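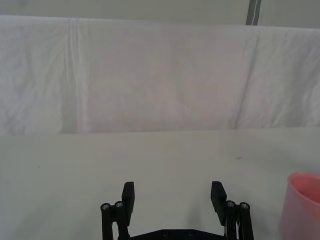 Cómo montar un fondo con una sábana blanca sobre la mesa (y que no parezca una sábana)

Por Asger Brynjólfsdóttir
Tiempo de lectura: 5 minutos

Utilizamos cookies propias y de terceros para mejorar tu experiencia. Si sigues navegando, entendemos que aceptas su uso. Aceptar | Configurar

Llevo un montón de tiempo haciendo las fotos de las piezas de cerámica que vendo en Zalley, y durante casi todo ese tiempo las hice fatal. Tazas delante de la estantería, cuencos en el alféizar con el coche del vecino detrás, una tetera preciosa con medio radiador asomando... Me compré hasta una caja de luz plegable, de esas que luego no hay manera de volver a plegar, y las piezas grandes no cabían. Al final he acabado con lo más simple del mundo: una mesa clara, una sábana blanca colgada detrás y luz suave. Me habéis preguntado muchas veces por el montaje, así que os lo cuento entero, con sus manías.

Lo que hace falta

– Una sábana blanca, lisa, sin dibujo ni bordados. La mía es de algodón y es más ancha que la mesa por los dos lados.
– Algo de donde colgarla: una barra, un cordel bien tenso, el borde de un biombo, lo que tengáis.
– Pinzas. De la ropa valen, aunque las de oficina muerden mejor.
– Una mesa de color claro y, sobre todo, mate.
– Plancha o vaporizador (y paciencia).
– Un paño de microfibra y una goma de borrar blanda.

La sábana me costó 5 euros en un rastrillo. Podéis comprar un fondo de estudio, claro que sí, pero yo empezaría por mirar en el armario de la ropa de cama, que casi todo el mundo tiene alguna bajera sin pareja. Bueno, la bajera no, que lleva elástico y se frunce por las esquinas. ¡La encimera!

Elegir la tela

Blanco no es un color, son veinte. Las sábanas con poliéster suelen tirar a azulado y brillan un pelín; las de algodón viejo se van al crema. Y luego está lo de los lavados: basta con una vez que se cuele una camiseta roja para que aparezcan zonas rosadas que a simple vista no veis y la cámara sí. La mía tiene un tono lavanda rosáceo en algunos trozos según le dé la luz. Para mis cuencos grises me da igual y hasta me gusta, pero si vendéis cosas blancas os va a traer de cabeza.

El grosor también cuenta. Ponedla a contraluz con la mano detrás: si distinguís los dedos, cuando la colguéis se verá la pared o lo que haya. Se arregla poniéndola doble, con la pega de que pesa más y se comba.

Planchar (ya lo siento)

Mi consejo número uno y el que menos caso recibe. Los dobleces del armario son los peores, porque caen en vertical, rectos, uno al lado del otro, y el ojo se va derecho a ellos. Los arrugones blandos se desenfocan y casi desaparecen; las marcas de haber estado doblada, no.

Yo la plancho algo húmeda, con el vapor a tope, y la cuelgo sin doblarla. Si la dejáis en una silla mientras despejáis la mesa, habéis perdido la tarde. Y después de usarla la enrollo en un tubo de cartón, de los de las alfombras, y la guardo de pie detrás de la puerta. Desde que hago esto plancho la mitad.

¿Que no os apetece planchar? Vaporizador con la tela ya colgada, de arriba abajo y estirando del bajo con la otra mano. No queda perfecta, pero para un plato fotografiado de cerca sobra.

Colgarla

Aquí es donde más he probado cosas. Primero la sujeté con chinchetas a la pared, que es mala idea por la pared y por la tela. Luego un cordel, que se hunde en el centro. Ahora uso un soporte sencillo de Skudau con barra horizontal, y dejo caer la tela por encima con un poco de sobrante por detrás.

El borde de arriba siempre me queda un poco ondulado y he dejado de pelearme con él. Lo importante es que esté por encima de lo que vais a encuadrar. Si os sale un trozo de pared en la foto, o subís la barra o acercáis la pieza y bajáis la cámara, que suele ser más rápido.

Para quitar los pliegues diagonales hay que entender de dónde salen. Una diagonal larga que baja desde arriba hacia un lado es tensión: una pinza tira más que su vecina, o la tela está colgada torcida respecto al hilo. Soltad la pinza de arriba de ese lado, dejad que la tela caiga por su propio peso y volved a ponerla donde quiera caer. Mucha gente (yo la primera, durante meses) intenta arreglarlo tirando del bajo y lo único que consigue es mover la arruga a otro sitio.

Y dejad unos 

centímetros de tela por debajo del nivel de la mesa, que quede escondida detrás. Yo dejo 35 cm. Así puedo sujetar el bajo con pinzas al canto trasero y no se mueve cuando alguien abre la puerta.

¿Con curva o con línea?

Los fotógrafos de verdad hacen que la tela baje y siga por encima de la mesa, en curva, para que no se vea dónde acaba el fondo y dónde empieza la superficie. Queda muy limpio. También es un rollo con la cerámica, porque la tela se arruga debajo de cada pieza en cuanto la giras, y los vasos altos bailan.

Yo prefiero que la sábana caiga detrás y la mesa quede al aire. Sale una línea, sí, pero si la mesa es gris muy clara y la tela blanca, es una línea suave que da sensación de sitio, de cosa apoyada en algún lado. Dos trucos para que no moleste:

1. Que la línea esté recta. Parece una tontería y es lo primero que se nota. Mirad por la pantalla con la cuadrícula puesta antes de colocar nada y moved la mesa, no la cámara.
2. Que no le corte el «cuello» a la pieza. Si la línea pasa justo por donde la taza se estrecha, o por el asa, subid o bajad un poco la cámara.

Si el borde se ve irregular porque la tela hace pancitas contra la mesa, separad la mesa un dedo y pegadla otra vez despacito, alisando con la mano desde el centro hacia fuera.

La mesa

Mate, mate y mate. Cualquier brillo os devuelve la ventana en mitad de la foto. La mía es un tablero gris blanquecino con acabado mate, un poco más oscuro y más frío que la tela, y esa diferencia pequeña me viene de maravilla para separar los dos planos sin que se note.

Eso sí, en una superficie tan lisa canta todo. Una mota oscura del tamaño de una semilla se convierte en protagonista. Antes de empezar paso la microfibra en seco, miro la mesa a ras, con la cabeza casi apoyada (estampa muy digna), y lo que no se va con el paño lo intento con la goma. Lo que no se va con la goma lo tapo con la propia pieza o lo quito después con el corrector del programa. Son unos segundos de nada, pero si tenéis veinte fotos de la misma mesa, son veinte veces el mismo puntito. Os lo digo con conocimiento de causa.

La luz

Luz de ventana, de lado, sin sol directo. En julio cierro el estor hasta abajo y me queda una luz blandita estupenda toda la mañana. Con sol directo cada arruga de la sábana echa su sombra y os parecerá que no habéis planchado nunca.

Separad la pieza del fondo. Yo la pongo a 30 cm de la tela como mínimo, y más si la mesa da para ello. Con eso pasan dos cosas buenas: la sombra cae en la mesa en vez de subirse a la sábana, y los pliegues que queden salen desenfocados.

Si el blanco os sale gris, no es la sábana, es la cámara, que ve mucho blanco y se asusta. Subid la exposición un punto, o en el móvil tocad la pieza y deslizad el dedo hacia arriba. Y si veis sombras grisáceas difusas sobre la mesa, mirad qué tenéis cerca – a veces soy yo, con jersey negro, inclinada encima de la taza. Para fotografiar me visto de claro y santas pascuas.

Guardarlo todo

Tubo, pinzas en una bolsita colgada de la barra, soporte detrás del armario. El montaje completo me lleva 2 canciones largas si la tela está enrollada. Si está arrugada en el cesto, ni os cuento.

Otro día os enseño cómo hago las piezas oscuras, que con fondo blanco tienen su aquel. Tengo una tela gris de Hafstein esperando desde hace siglos.

¿Te ha gustado? Apúntate al boletín y recibe los tutoriales nuevos en tu correo. Puedes darte de baja cuando quieras.

Comentarios

Preben Østergaard
Lo de soltar la pinza de arriba en vez de tirar del bajo me ha salvado. Yo además le meto una varilla por el dobladillo para que pese y caiga recta. ¿Has probado?

Asger Brynjólfsdóttir
¡Pues no! El mío tiene el dobladillo cosido muy estrecho y no cabe ni un palillo, pero lo descoso este mes y te digo.

marita_lanas
¿Sirve un mantel? Tengo uno blanco enorme que no uso.

Asger Brynjólfsdóttir
Si es liso, sí. Los de hilo con brillo dan guerra, y los antimanchas a veces reflejan. Haz una foto de prueba con el mantel sin planchar siquiera y ya ves cómo se comporta.

Quique
Yo uso una cartulina grande de la papelería y cero arrugas. Para pendientes y cosas pequeñas me parece mejor que la tela.

teresa del torno
Para los que tenéis bombillas: las Riletel que compré me ponían la sábana amarilla por un lado y azul por el de la ventana. Apagué todo y arreglado.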